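Narstead Works, Handling and Packing
Minutes of the picking cell fault review
Meeting held February 2018, upstairs meeting room

Present: production lead, maintenance lead, controls engineer, safety representative, day shift operator, evening shift operator, stores. Wirkano attended by phone for items 3 and 4.
Apologies: purchasing.
Minutes taken by the production office.

1. Minutes of the January meeting

Agreed with one correction. Item 6 should say that the spare finger set was ordered from Wirkano, not from Tevurham. The order has since arrived and is in stores.

2. What happened

The controls engineer went through the log. The cell was running the block trial at pick 2,619 of a planned 4,000 when the arm came down on a block that was standing on end close to the side wall of the bin. The gripper fingers met the block from above. The force limit did not trip. The arm went on down until the drive faulted, and the cell stopped with the gripper still pressed against the block.

The evening shift operator cleared the fault from the panel and jogged the arm up. The block had tipped by then. One finger had a hairline crack near the tip. The arm, the flange and the wrist cables were checked and no damage was found.

The trial was restarted with a new finger the next morning and ran to pick 2,762, when the same thing happened again in nearly the same spot. The day shift operator used the emergency stop this time. The cell was then locked off and this meeting was called.

No one was hurt in either event.

3. Cause

Wirkano has looked at the log files. Their view is that the force limit was set correctly in the main program but was not carried over into the wall approach routine, which was added in January. Picks in the middle of the bin were protected. Picks near a wall were not.

Maintenance asked if the bin could have moved. The clamps were checked after both stops and were tight, and the tape marks on the bench still lined up. Controls does not believe the bin position played a part.

The day shift operator said the vision system often reads an upright block as a short one lying down, mostly with the dark green ones, and that this had been mentioned on the shift sheet more than once. Controls confirmed the sheets had not been passed on. There was some discussion of who should be reading them. Production will take this over from now on.

Wirkano could not say if glare from the metal floor of the bin makes the misreading worse. They will try some test images with the lights turned down.

4. Access to the cell after a stop

The safety representative was concerned about the first event more than the second. The fault was cleared and the arm was jogged before anyone had looked at the gripper up close. If the finger had let go under load, pieces could have come out over the top of the bin, which is open.

The evening shift operator said the written procedure allows a fault to be cleared from the panel and says nothing about a gripper under load. The meeting agreed that the procedure is at fault and the operator followed it as written.

New rule, effective at once: if the arm stops in contact with a part or with the bin, the cell is locked off and maintenance is called. No jogging before then — this includes small moves.

Safety glasses are to be worn at the bench whenever the cell is powered. Stores has enough pairs.

5. Restart

The cell may run at reduced speed once the corrected program is loaded and has been tested on a foam block against all four walls. Controls and maintenance will both sign the test sheet. An operator stays at the cell for the whole of the first shift. Full speed will be decided at the next meeting.

Production asked about the Ko order. It can be packed by hand for about 2 weeks, with overtime on the evening shift. The remaining trial picks will have to wait.

6. Actions

Wirkano: send corrected wall approach routine with a note of the changes.
Wirkano: report on upright blocks and lighting.
Controls: check every other routine for a missing force limit.
Maintenance: inspect wrist cables and ties again before restart.
Safety representative: rewrite the stop procedure and post it at the panel.
Production: collect shift sheets daily and forward any comments on the cell.
Stores: set aside the cracked finger for Wirkano to collect.

7. Any other business

The worn lining at the back of the bin was raised by maintenance. It is cosmetic for now. A price for a replacement bin will be requested from Tevurham.

Next meeting after the foam block test, date to be sent round by the production office.

Attachment to item 2 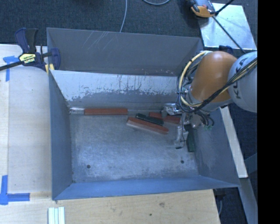
Picking cell, arm and gripper over the bin with red-brown and dark green blocks.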